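The Case for the Open Basket

Storage advice for small objects has settled on the lidded box. The usual recommendation is a set of clear bins, each with a snap closure and a printed label, stacked to the full height of the shelf. I have used this arrangement and have stopped using it. My position is that for anything handled daily, a shallow basket with no lid is the better container, and that a pair of them is enough for most tables.

The argument begins with the number of operations. Putting a block into a lidded bin requires that the bin be located, pulled out, opened, filled, closed and returned. If the bin is second in a stack, the one above it must be moved first and replaced afterward. An open basket on a table requires one operation, and that operation is the one the user wanted to perform in the first place. Everything else in the lidded sequence is overhead. It is small each time, but it is paid on every use, and the usual response is to leave the object on the table until there are enough loose objects to justify opening the bin.

I kept a tally of this through one September. The lidded set was opened 40 times in the month. In 25 of those cases the lid was left off afterward, and in most of the remainder it was set on loosely without being snapped. A closure that is skipped more often than it is used is a part the container does not need.

The second point is depth. Deep containers sort by time of arrival. Whatever went in first is at the bottom, and retrieving it means removing whatever came later. Manufacturers quote volume because volume is easy to quote, but for small solid items the useful figure is floor area. A toy block on the floor of a shallow tray can be found by looking. The same block in a deep bin has to be found by digging, and digging disturbs the order of everything else in it. I would give up half the capacity of any bin I own in exchange for being able to see its bottom.

Weave matters less than people claim, though it is not irrelevant. A woven wall lets air and some light through and drops fine dust onto the table, where it can be wiped. A molded wall keeps the dust inside. The common objection is that woven baskets catch crumbs in the floor, and the objection is correct. Turning the basket over and tapping the base deals with most of it. Synthetic weave can also be rinsed, provided it is left to drain before anything goes back in.

The rim deserves more attention than it gets. A thick braided rim gives the hand something to close on and stiffens the opening, so the basket keeps its shape when lifted from one side. Thin folded rims go slack at the corners. When comparing two baskets at the same price, I press the middle of each long side inward and buy the one that moves less.

Then there is the question of how many. I say two, placed close together, and I say it against the catalogs, which sell in sets of six. One basket takes things that are staying put. The other is left free for whatever is being sorted next.

Two woven baskets, a red cube and a blue one.

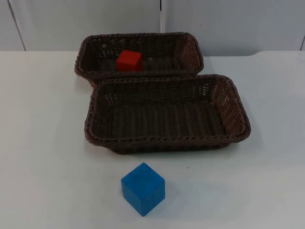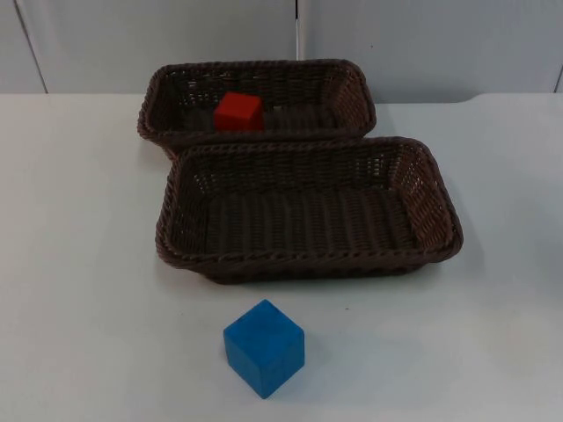
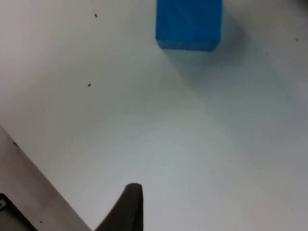

A third basket changes the character of the system. With two, the choice is binary and is made without thought. With three, a category has to be assigned, and categories for small household objects are unstable. Blocks are toys until one is used to prop a window. Once the third basket exists it becomes the place for things that fit neither of the others, and within a few weeks it is a drawer without a drawer front.

I accept that there are limits. A basket does not stack well when full. It offers no protection against spills, pets or toddlers, and it should not hold anything that would be dangerous in the hands of the last of these. Long-term storage is a separate problem with separate requirements, and for that a sealed bin in a closet is correct. A family with 1,000 interlocking bricks will also need something larger than a tray, although I would still keep a tray on the table and refill it from the larger store. My claim is confined to objects in use, on a surface in use.

Color and surface are worth a short remark. Dark baskets on a white table give strong contrast at the edge, so the boundary between stored and not stored is plain from across the room. Painted cubes in primary colors read clearly against both. A pale basket on a pale table loses this, and I have watched people set things down beside one while believing they had put them away. The effect is minor, but it costs nothing to get right at the time of purchase.

Placement is the last variable. Baskets pushed against the wall leave the front of the table clear for work, and they are still within reach of a seated adult. Baskets at the front edge get elbowed. I leave the two rims touching, or one slightly over the other, to save depth. On a narrow table the overlap recovers a hand's width of surface, and it can be undone with one push when the rear basket is wanted.

The lidded set is now in the hall closet, where it holds winter gloves and spare bulbs. The lids stay on there. Those things are wanted a few times a year, and the bins suit them.

Related
Shelf Depth and Why Maltlow Gets It Right
The Mertens Drawer Divider After Two Winters
Against the Label Maker
Measuring a Table Before Buying One

Deston Household Notes | Contact | © 2026 | Back to top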